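Satin Table Cover and Pleated Backdrop Set
October 2019
By Charito Belmonte

The Celen set pairs a flat satin table cover with a pleated curtain backdrop on a white post frame. It is sold for counter displays, small exhibits, gift tables and tasting tables where the furniture underneath should not show. The cover and the curtain are stocked separately and can be ordered in any combination.

Cover fabric

The cover is a polyester satin with the shiny face out and a matte back. It is cut as a single flat cloth with no fitted corners, so one size serves several tables. On a standard rectangular table it drops at the front and both sides, and the rear edge can be left short if the table stands close to the curtain. All four edges are hemmed with a double fold. There is no center seam in any length we carry.

Satin of this weight shows fold lines when it comes out of the package. Most of them relax after a night on the table. The rest come out with a steamer held on the matte side. Ironing is possible on the lowest setting, matte side up, with a pressing cloth. A few soft creases will remain across the top under normal use, and pulling the cloth tight with clips tends to replace them with stress lines running from each clip.

The pale lavender-pink is a low-contrast color. Packages in saturated reds, blues and greens separate clearly from it, and a black wrapper reads well from across a room. White and clear packaging is weaker against it, so clear packets should go toward the front, where the printed label can be read. 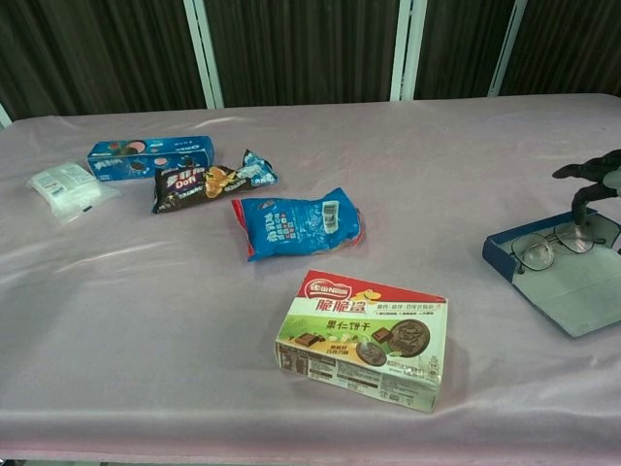

Load and slip are the two questions we get most often. Boxed cookies, chocolate bars and bagged snacks are light enough to stay where they are placed. An eyeglasses case or a similar hard case with a smooth base will move if the cloth is tugged. For anything taller than it is wide, lay a strip of Plurkach grip mesh between the table and the cover. The mesh stops the cloth from traveling over the tabletop, but it does nothing for an object sliding on the satin itself. Tall items need their own base.

Large boxes show their top panel best when laid flat. Small items disappear behind them if the heights are not considered first, so we suggest setting the biggest package down, stepping back to the viewing distance, and filling in from there.

Curtain and frame

The curtain is dark brown with fixed pleats. The pleats are stitched at the header only and fall free below it. The fabric is a matte weave, chosen so that it does not throw light back at the table. Glossy curtains behind glossy cloth give two sets of highlights, and small goods get lost between them.

White vertical posts hold the top rail. They push into base plates and lock with a quarter turn. Post spacing can be changed along the rail, but the spacing should stay even if the table is going to be viewed straight on. The posts are powder coated and can be wiped with a damp cloth. Solvent cleaners will dull them.

The Kassab rail sold before March had a narrower socket and does not accept the current posts. Adapters are available in bags of 100 from the parts list. Smaller quantities are not packed.

Care

Cover: machine wash cold, gentle cycle, no bleach. Hang to dry. Do not tumble dry, as heat sets creases permanently. Chocolate should be scraped off with a dull edge once it has hardened, then treated from the back with dish soap and cold water. Oil from nut products leaves a dark spot that looks worse than it is and usually comes out in the first wash.

Curtain: vacuum with a brush head or dry clean. Washing by hand is possible but the pleats will need to be reset.

Store the cover rolled on a tube – folding for long periods will mark the sheen.

Specifications

Cover width, 74 inches. Cover lengths are cut to order from the roll. Satin is supplied in lots of 3000 yards, and color can vary slightly from one lot to the next. If two covers will be used side by side, order them together and note this on the form so that both are cut from the same roll.

The Derkadness abrasion test was run to 600 cycles on the shiny face. Light surface fuzzing was recorded at the end of the run, with no broken yarns.

Ordering

State the cover length, the color, and whether the curtain and frame are required. Posts, base plates, rail sections and header clips are listed as separate lines and can be replaced individually. Cut lengths are not returnable unless the cloth is faulty.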